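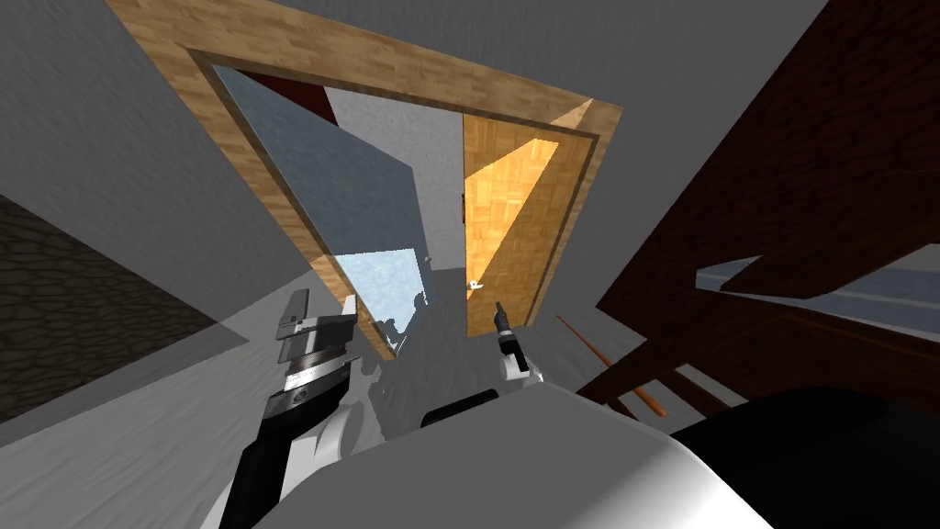

The small studio that wants players to own their horses

When Uchenna Ekwueme explains her game to a new person, she never begins with the blockchain. She begins with the horse. "You feed the horse, you train the horse, you race the horse," she says. "If this part is boring, the rest has no meaning."

The game is called Flornia, and it is made by Plerov, a studio with 14 employees. Players raise racing horses and enter them in short races against other players. Each horse is recorded as a token, and each race costs a very small entry fee, often less than one cent. The winners share the fees. Plerov keeps a part of every race, and it is from this part that the studio hopes to live.

It is a simple idea on paper. In practice it took the team three years and two complete restarts.

The first version was built by Ekwueme and her former classmate Chidubem Haruna, who is now responsible for all technical matters in the company. They chose a network where one transfer cost more than the race itself. On quiet days it was acceptable. When the network became busy, a player could pay the equivalent of two dollars in order to win forty cents.

"We had players who wrote to us very politely," Haruna remembers. "They said, I like your horses, but I cannot afford to win."

The second version moved everything to the studio's own server and wrote only a summary to the chain once per day. The fees went down, but the players who had come for the open records were not satisfied. They could not check a single race. One group in the game's chat collected the results of several weeks and asked why horses from one stable won so often in the rain. The reason was an ordinary mistake in the code for wet ground. Haruna corrected it in one evening, but the discussion went on for a month.

After that, the two founders decided that each race must be visible from start to finish. The third version, which opened to the public in May, runs on a payment system from a company called Breltano. It was designed for very small amounts. Every entry, every result and every payment is written separately, and any player can read them with a free tool. 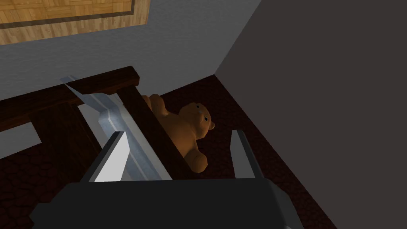
Breltano was not an obvious partner. Its earlier customers were mostly publishers who wanted to sell single articles, and Tanko Nnaji, who manages the relations with game companies there, admits that his colleagues had doubts. A publisher may send a few hundred payments in an hour. Flornia, on a good evening, sends this many in a few seconds, and all of them must arrive before the next race begins.

"In the first test we stopped the system completely," Nnaji says. "I was almost glad, since we learned where the weak place was before any real money was inside."

The two companies now keep a waiting time of 12 seconds between races. Players complained at first. Then they started to use the pause for talking, and Plerov added a small stand where the riders can greet each other. It has become one of the most popular places in the game.

Not everybody in the industry believes that such games need tokens at all. Fatima Jibrin, an analyst who has followed online gaming for many years, says that most players do not care where a record is kept. What they want to know is whether they can take their money out and how long it will take.

"I ask every studio the same question," she says. "If the price of your token falls to zero tomorrow, will people still log in? Usually there is a long silence on the phone."

With Plerov the answer was different, because the studio does not have its own coin. Entry fees are shown in ordinary currency, and the horses have a fixed first price. Players may sell them to each other, but the studio sets an upper limit. This makes the game less attractive for speculators. Ekwueme says she lost one investor over the question, and she does not wish to name him.

There is also the matter of law. A race with an entry fee and a prize can be a contest of skill or a form of gambling, depending on the country. Plerov currently accepts paying players in 7 countries and offers a free version in the others. Ebuka Briggs, the lawyer who advises the studio, reads the rules again every time the designers want to change the races. A proposal for random weather was refused by him last year. It came back later in another form, with a forecast that players can study before they choose a horse.

"The designers think I am the person who takes away the toys," Briggs says. "But the forecast is better than their first idea. They told me this themselves."

For the coming season, Plerov is preparing a team race with the name Wike, in which 5 stables share one entry fee and must agree on the order of their horses. Haruna is worried about the load on the system. Ekwueme is more worried about the arguments, as the prize will be divided according to a vote inside each team.

The first test is open only to players who have kept the same horse since the launch. Some of these horses have never won a race. Their owners still pay to enter them every evening, and a few have asked the studio whether a horse can retire.

Retirement is on the list for autumn. Haruna says it needs a field, and nobody has drawn the field yet.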